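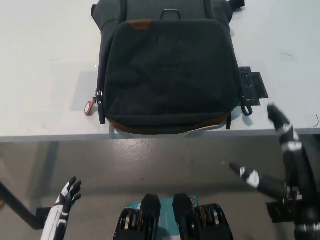 **How long does a chair take to reupholster?**

Most dining chairs with a drop-in seat are back with you in 2 weeks. Armchairs take longer, as the old covering has to come off in order and the padding underneath often needs work. We give you a finishing date once the piece is in the workshop and the top layer is off, and we ring you if that date moves.

**Where are you?**

Alleck is in Nollbridge, in the yard behind the old corn store. Come through the green gate and ring the bell on the left. There is space for one van and two cars. The workshop is closed for the whole of August.

**Do I need an appointment?**

Only if you are bringing furniture in. You can call by to look at fabric books or pick up samples whenever the gate is open, from 9am to 4pm.

**Can you give me a price from photographs?**

We can give you a starting price. Send one from the front, one from the back and one of the underside, with the width and height written down. The final price comes after Mikkel Ragnarsson has looked at the frame in person. Loose joints and woodworm are hard to judge from a picture, and both add to the work.

**What is included in the price?**

Stripping, basic frame repairs, new webbing where it is needed, padding, fitting the cover and a dust cloth underneath. Fabric is charged separately by the metre. So are piping, deep buttoning and decorative nails.

**Can I supply my own fabric?**

You can, but please talk to us before you buy it. It must be heavy enough for seating and meet the fire safety rules for the age and type of furniture. Some fabrics can be used with a barrier cloth underneath and some can't be used at all. Curtain fabric is the one we turn down most often.

**How much fabric will I need?**

A wing chair usually takes 6 metres of plain cloth. A large pattern needs more so that it can be centred on the back and the seat and matched down the front. Please don't order from a chart you have found online. Halldóra Ásgeirsdóttir does all our cutting plans and will send you a figure before you order anything.

**Which fabrics wear best?**

For a family sofa, a tightly woven wool or a wool mix. Velvet does better than people expect, though it marks where you sit and you have to like that. Linen looks good and creases. We would keep pure silk for a bedroom chair that holds clothes.

Ask about the rub count if you are comparing fabrics, but don't choose on that alone. Fading does as much damage as wear in a south-facing room.

**Is it worth doing a modern sofa?**

Sometimes. If the frame is hardwood and the springs are sound, a new cover and new seat cushions will give it many more years. If the frame is chipboard and stapled together, the work will cost more than the sofa did. We'll tell you which you have and there is no charge for asking.

We have recovered quite a few Kjærgaard easy chairs and keep the right width of rubber webbing for them in stock.

**Can you replace only the cushion fillings?**

Yes, if the covers have zips and are in fair condition. Bring the covers with the old fillings still inside so we can see how they sit. Feather and foam are both available, or a foam core with a feather wrap, which needs less plumping.

**Will you keep the original horsehair?**

Where we can. It is taken out, teased by hand and put back with fresh hair on top if there isn't enough. If it is too dirty or has broken down into short lengths, we will show you before we replace it.

**Do you collect and deliver?**

We run a van to Urkcombe and the villages on that side of the river twice a month, and around Nollbridge most weeks. Tell us about stairs, narrow halls and low doorways when you book. Two people come with the van, and anything that needs a window taking out has to be arranged separately.

**How do I pay?**

A deposit covers the fabric, and the balance is due when the piece is ready. Card or bank transfer, please. Put your job number on the transfer — it is on the top right of your estimate and looks like A-717.

**How should I look after the new cover?**

Vacuum it with the soft brush, turn loose cushions, and keep it out of strong sun if you can. Blot spills with a dry white cloth and don't rub. A small offcut of your fabric comes back with the furniture, so try any cleaner on that first.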